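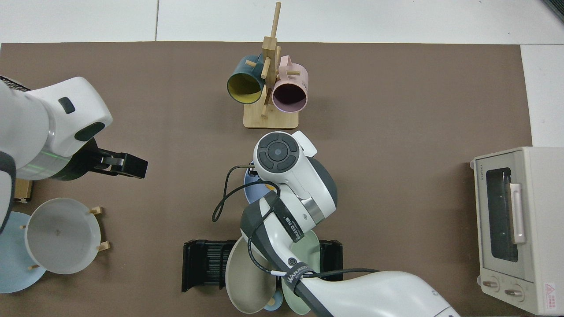 Krishnamoorthy Reddy
Application Safety Engineer, Nasau

Stisness Two-Arm Bench Cell: Setup and Safe Use

The Stisness cell is a tabletop station for two light arms sharing one work area. It is sold for handling trials with household goods: plates, mugs, racks, small appliances. This page covers the rules we apply when a cell is installed and the practice we expect from the people who run it. It does not replace the risk assessment, which stays with the site.

Scope of supply
Two arm mounts, work mat, enabling switch, stop button, interface box and cable clips. Arms and grippers are ordered separately. Dishware and appliances are not supplied.

Applicable standards
Assess the cell as a complete application under ISO 10218-2. An arm rated for collaborative use does not make the application collaborative. The gripper, the part in the gripper and whatever stands on the mat all count. For contact limits, see ISO/TS 15066. The general method for risk assessment is in ISO 12100. US sites should also check R15.06 and any local electrical code.

Shared work area
Both arms can reach the middle of the mat, and most reported contacts happen there. Define one shared zone in the controller and let only one arm hold it at a time. The other arm waits outside with its gripper clear. Do not rely on timing between two programs to keep the arms apart.

Tall items go toward the back of the mat. A mug tree with mugs on its pegs is wider than its base, so model it by its outer envelope. Plates standing in a rack should be modeled at full height, including empty slots that will be filled later in the run.

Speed and force
Default tool speed is 500 mm/s with the enabling switch held. Reduce it for ceramic and glass. Broken dishware is a sharp-edge hazard and has to be listed in the assessment even where the contact force is low. Check the gripper force setting after every finger change.

Cables
Wrist cables need enough slack for full rotation of the last joint, and no more. A loop that hangs low can catch on pegs, handles or rack slots. Run each arm by hand through its whole range before the first powered cycle and watch the loop, not the gripper. Straps must not cover joint gaps or status lights.

Appliances
Toaster ovens are used for door and knob tasks only. Leave them unplugged. If a task does call for power, it is a different application – stop and reassess. Keep warning labels in place. Fix the body to the mat if the door is to be pulled.

Status lights
Light colors differ between arm makers and between firmware versions. Post the meaning at the station. No color is permission to reach in.

Before each session
Test the stop button on both arms.
Confirm payload and tool center point.
Remove loose boxes and packing from the reach of either arm.
Inspect plates and mugs for chips.
Log the result.

Service
Brake and stop-distance checks are due every 14 weeks, or after any collision. Replacement mats ship from Besulthorpe in about 5 working days. Cells with Brinkmann interface boxes need revision 4 or later for the shared zone function.

Page revised Sat 2 January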